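# What's worth asking at a bin-picking demo? (small warehouse, first visit)

Hi all, hoping someone here has done one of these. I pack and run goods-in for a small mail order place (craft bits, pet toys, stationery, a lot of odds and ends really) and my manager has put me down for the Gritier open day at their Planddale unit in February. They're showing an arm that picks mixed items out of one tote and puts them in another. I've watched the videos and it all looks very smooth, but then it would, wouldn't it?

We have 2066 lines on the shelves and 138 of them make up most of what goes out of the door. Some are boxes, which I assume any robot can manage. The rest are squashy, shiny, floppy or just a daft shape.

I've got an hour on the stand with whoever is running it and I'm allowed to bring things. What should I ask? What should I put in my bag? And is there anything I ought to be looking at that they won't point out? I'm not technical at all, I know a conveyor when I see one and that's my limit.

Thanks in advance!

*Posted 2023-12-06 in Warehouse & Packing*

---

## Answer 1 (accepted)

Ooh, I can help with this one, I went to the last one they ran at Planddale and came home with four pages of notes and a free pen.

First thing, get there early. The morning group had six of us and I could stand right by the bench and ask whatever I liked. After lunch it was three deep and people were holding phones over my head. The woman running the bench was Marianna Wróbel and she was lovely, very patient, and quite happy to say "no, it can't do that yet" when it couldn't. Ask for her if she's there again.

The set-up is two grey bins one behind the other, with the arm coming in from the side, and what's in the bin is a proper jumble. Don't expect a glossy show cell. It's a working bench, the bins are scratched to bits and there's a clamp on the side and tape on the worktop. I liked that, to be fair! I'd sooner see the thing people use every day.

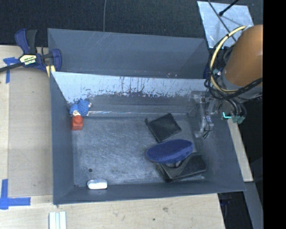 I'd taken a carrier bag of our own stock, and I'd say do the same, but ring first and ask what the weight limit is. Bring the things you get sent back or that your pickers moan about. Mine were a bag of elastic hair ties, a shiny tin, a soft toy, a folded purse and a glue stick. It got the toy and the tin without any fuss. The purse took three goes, as it kept getting hold of the flap. The hair ties were a disaster and we all had a good laugh, Marianna included.

Questions I was glad I'd asked:

- What happens when it misses? Does it try again by itself, and how many times before it shouts for a person?
- Can it get things out of the corners? (Put something small right up against the wall and watch.)
- What if two items are on top of each other, does it know it's picked up two?
- How long to teach it a new item, and can one of us do that or do you have to send someone?
- Who comes out when it stops, and how soon?

And one I wish I'd asked: what does it do with something flat and black on a dark floor? We've got loads of black packaging and I only thought of it on the train.

Oh, and time it yourself. I used the stopwatch on my phone for ten picks in a row, misses and all. They'll give you a picks-per-hour number, but you want to know whether that's with your kind of stuff or theirs. They told me they'd done 2000 picks on the bench that week and I forgot to ask how many had been dropped, which is a bit feeble of me.

Parking is round the back, past the tyre place. The sandwiches were fine.

> **Comment from the asker:** This is brilliant, thank you. We have SO much black packaging. Did they mind you moving things about in the bin?
>
> **Reply:** Not a bit, but wait until she says it's stopped and let her tell you when to reach in. There's a line you stand behind the rest of the time.

---

## Answer 2

We looked at Gritier and at Clandenus. Went with neither in the end, we do under 1000 orders a month and the sums didn't work. Ask the price of the grippers and how often they wear out. That's a separate line on the quote and it's easy to miss.

---

## Answer 3

Don't know about the robot side but if you're going to Planddale from the north the bridge is shut till spring, so leave an extra half hour. Also if anyone has a manual for the old Pawlak tape machine I'm still looking, I did post about it but it got moved.

> **Comment:** Try the Packing Machines section, someone put a scan up there in the summer. It's missing the page on changing the blade.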